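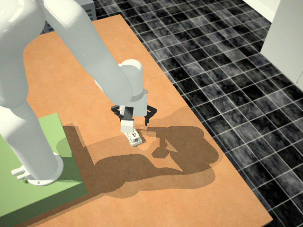
Flillstead cell, sim side: the phantom grasp

January 2021

Right, writing this down while I'm still cross about it. The block pick failed again overnight, and it failed in the most annoying way going. The planner called every grasp good, the log was all green, and when I replayed it the gripper had closed on thin air and carried nothing to the drop point with great confidence. 9 runs out of 30 like that!

Lourenço's first thought was friction on the fingertips (he always goes for friction, and to be fair he was right in August). I put the coefficient up, reran the lot and got the same 9. So I gave up on that and started looking at the lighting. We've got big hard shadows from the arm lying right across the tabletop, and the numbered blocks are small and pale, so my guess was that the segmenter takes a shadow edge for a block edge and the pose slides off sideways.

Hiu-tung asked whether it still goes wrong with two blocks pushed up together. Good question, so I set up a pair, the 8 and the 4, with hardly a gap between them, and looked down from the wrist with the fingers open. 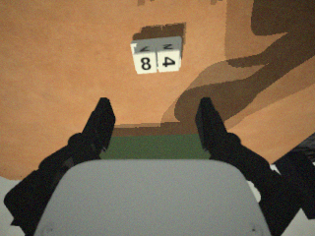 Notebook 4, p. 30

Well, that's nasty. Dark shadow right behind the pair, more of it coming in from the right, and only a thin seam to tell one cube from the other. I dumped the mask and it had merged them into one long block with a bit of shadow stuck on the end. Grasp centre was nowhere sensible.

The bit that bothers me more is the green log. The success check only asks whether the fingers reached the commanded width. It never asks if there's anything between them! Conall says the Delteo script has the same check copied over, so please don't run that one on the real arm until I've changed it.

To do: add a contact test after close, soften the key light and rerun, ask Belmiro for the old masks.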